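Trornen bench cell, upkeep meeting
Minutes, 21/05/2023
Haswood site, small meeting room
In the chair: Vandana Chaturvedi
Apologies: none received

1. Last minutes
Agreed, with one change. Item 4 said the gripper drift was "solved." Vandana asked for "not seen since the last adjustment." Changed.

2. Wrist camera mount
The mount was retightened again. Goel's service note blames vibration and recommends thread locker. Vandana pointed out that the October note said the same thing and that thread locker was used then. She does not accept vibration as the answer until somebody has checked whether the bracket holes are worn. Bracket to come off and be measured before any more compound goes on.

3. Finger alignment
The log shows 529 bowl picks since the fingers were changed, with 186 of them stopped by hand or by the force limit. Trestico's view is that the fingers are within tolerance and that the fault lies in how we teach the approach. The meeting was not persuaded. Their tolerance check was done with the gripper closed and with nothing in it, and our stops come when one finger goes down beside a rim. Trestico to be asked to repeat the check with the gripper open, on our bench, with one of us watching.

Until then, the approach height stays where it is. A proposal to raise it was turned down on the grounds that it would hide the problem.

4. Stacked bowls
There was a long discussion about whether the nested bowls should be in the setup check at all. The supplier's procedure uses a single bowl on a clear table. Vandana said that passing that check tells us very little, as the stops in the log are mostly with other bowls close by. The large teal bowl beside the stack stays in as the standard test layout. 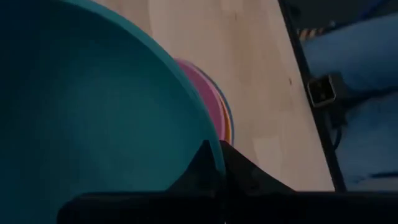 The new check will be run at slow speed, up to 24 approaches per session, and every stop written down with the finger position. "Seemed fine" is no longer to be entered in the log.

5. Cables and table edge
The cable run at the table edge is to be inspected at each weekly check. The present sheet has a tick box for this and it has been ticked every week, including the week the cell was shut down. The box will be replaced with a line for initials and what was looked at.

6. Service contract
Goel has offered a yearly plan with 7 visits. No decision. Vandana wants to see what a visit covers beyond a wipe-down and a software update. Written list requested.

Actions
Remove and measure camera bracket: Vandana
Ask Trestico for open-gripper check: Vandana
Rewrite weekly sheet: Haswood bench team
Get visit list from Goel: Haswood office

Next meeting to be set once the bracket measurements are in.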